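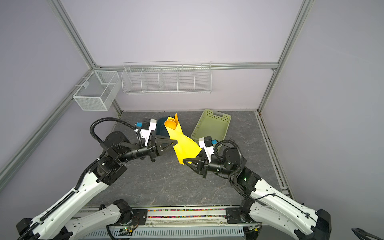

A yellow cloth, held near the top.

Brirnach opens a table linen library in Kistomcombe

Free lending of tablecloths, napkins and runners for any household, club or school in town

Kistomcombe, 13th December

Brirnach, the Kistomcombe reuse group, is opening a lending library for table linen in the old ticket office on Dumitrescu Street. Anyone who lives, works or studies in town can borrow tablecloths, napkins, runners and dish towels for up to 15 days at no charge, and the first loans go out tomorrow, in good time for the holidays.

The library opens with 161 pieces, nearly all of them given by local families since July. There are long white banquet cloths that once belonged to a hotel, a set of green napkins with a hand-stitched hem, checked picnic cloths by the armful, and one enormous round cloth that has so far defeated every table we own. If you have a table that fits it, please come and see us!

"We kept hearing the same thing from people planning a birthday or a memorial lunch," said Treasa McGrath, who runs the library for Brirnach. "They wanted a real cloth on the table for one afternoon, and they ended up with a roll of plastic that went straight in the trash. Meanwhile there were beautiful cloths sitting in drawers all over town. I am so happy to see them getting out of the house."

How borrowing works

Borrowers sign up at the desk with something that shows a Kistomcombe address, workplace or school. A household can take up to 40 items at once, and clubs and schools can ask for more by calling ahead. Everything is lent clean and pressed, and comes back unwashed. Brirnach does the laundry itself in two machines at the back of the building, using a plain unscented detergent.

Stains are expected. Gravy, candle wax, red wine and grass have all been dealt with already, and there are no fines for any of them. Cloths that can't be saved are cut down into napkins, and napkins that can't be saved become cleaning rags for the bike workshop next door.

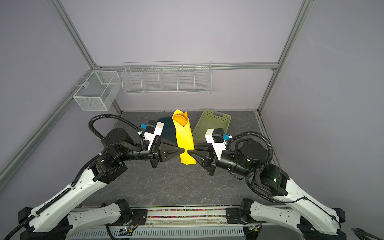

Storage took more thought than anything else in the project. The ticket office is narrow, with shallow shelves that were made for timetables, and flat stacks meant that getting to the bottom cloth messed up all the ones on top of it. After a good deal of trial and error the library settled on filing its smaller cloths on edge, like books, so that each one can be pulled out by itself. It takes a fairly firm fold to get there, tall and narrow, much like the yellow cloth set upright on the dark gray marble-patterned surface. Large tablecloths are kept on hangers, and the banquet cloths are rolled around cardboard tubes to keep creases out of the middle. Borrowers don't need to copy any of this at home, but plenty of the people who donated have asked how it's done, so a folding session is now on the program.

Each shelf has a color and each piece has a small cotton tag sewn into one corner, giving its size in inches and the number of place settings it suits. The tags were printed by Jalex, the label shop on the south side of town, which made the first 50 as a test run and then kindly let our sewing group come in and choose a softer ribbon. The softer ribbon is lovely and we recommend it to anyone with itchy collars.

Donations

Brirnach is still looking for square cloths for card tables, children's aprons, and napkins in sets of six or more. Odd napkins are fine too, as mixed sets have been popular with the families who tried the service this fall. Please bring linen clean if you can. We can't take curtains, bedding or anything with a rubber backing.

Opening hours

The library is open on weekday afternoons from 2 to 6 and on Saturday mornings from 9 to noon. The folding session takes place on the first Saturday of each month, straight after closing, with no booking needed. Bring a cloth of your own if there's one that gives you trouble, fitted or otherwise.

Press contact: Treasa McGrath, Brirnach, The Old Ticket Office, Dumitrescu Street, Kistomcombe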